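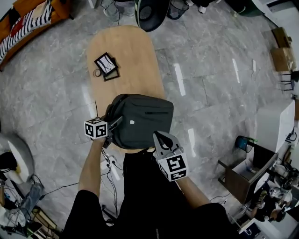

Who pays for the upkeep of a local bus shelter?

Usually the body that put it up, which may be the district council, the parish or town council, or an advertising firm working under a contract. Find the agreement before you assume anything, as the name on the shelter is often out of date.

Unit 3: Stops, shelters and who looks after them
Handout for the session on Tuesday, June 11, 2024

Read this before the session. The Breltow case at the end will be used for the group task, so bring your own notes on it.

1. Terms used in this unit

Stop: the place where a bus is allowed to pick up and set down. It may be no more than a pole and a flag.
Shelter: the structure at a stop. It is a separate asset from the pole, the flag and the timetable case, and often has a different owner.
Boarding area: the paved strip where passengers get on and off. In most places this is part of the footway and belongs to the highway authority.
Clearway: the marked box on the road that keeps other vehicles out of the stop.

A single stop can therefore have four or five parties with a duty towards it. Complaints tend to go to the bus operator, who may own nothing there at all.

2. Types of maintenance

Routine work is done on a fixed cycle: washing the panels, emptying bins, clearing gutters, checking that the lighting works. It is cheap per visit but the visits add up.

Reactive work follows a report or an inspection. Broken glass and loose roof panels come first. Graffiti is normally split into offensive, to be removed quickly, and other, to be removed on the next round.

Planned work covers repainting, new seating, and full replacement. It should come from the asset register and not from whichever stop had the most letters that year. In practice both have an influence.

Students often put damaged kerbs under shelter maintenance. They belong with the footway, and the budget is a different one. Check this in your written work.

3. Inspections

An inspection record needs the stop reference, the date, the condition of each part, and the action wanted. Photographs help but do not replace the written entry. "Poor" on its own is not a condition. Write what is wrong: seat fixing missing at left end, lower panel cracked, timetable case will not lock.

Frequency depends on use. A stop on a main corridor might be looked at every month and a rural one twice a year. Where the authority has adopted a frequency in its policy, it must be able to show that it kept to it. Claims following a fall often turn on this point.

Winter needs a separate line in the plan. Shelter gutters block with leaves in late autumn, and water then drips on to the boarding area and freezes. A gutter round finished before December deals with most of it.

4. Contracts with advertisers

Under the common arrangement, a firm supplies and cleans the shelters and keeps the income from the panels. The authority pays little or nothing. The weak points are well known:
- the firm wants busy roads, so quiet stops are left out
- cleaning standards are written loosely
- ownership at the end of the term is unclear

Read the end-of-term clause first. If the shelters pass to the authority, their condition on that day matters a great deal, and a joint survey should be written in.

5. Case: Breltow

Breltow has 100 stops with shelters. Of these, 80 are covered by an advertising contract with Bruvenier, signed in 2000. The rest stand mainly in the villages and are looked after by the district with a small contractor, Zelleck. The Bruvenier contract is close to its end and the firm has said it will only bid again for the town centre and the Zalewska Road corridor.

The register shows over 2000 reports in the last full contract year. Many are repeats for the same fault - the system opens a new record each time a passenger rings in.

Group task

Decide what the district should ask for in the joint survey. Then set out how you would clean up the reports before using them to rank shelters for replacement. Keep the village stops in your answer, including any you think should lose their shelter.

One side of A4 per group. Hand it in at the end of the session.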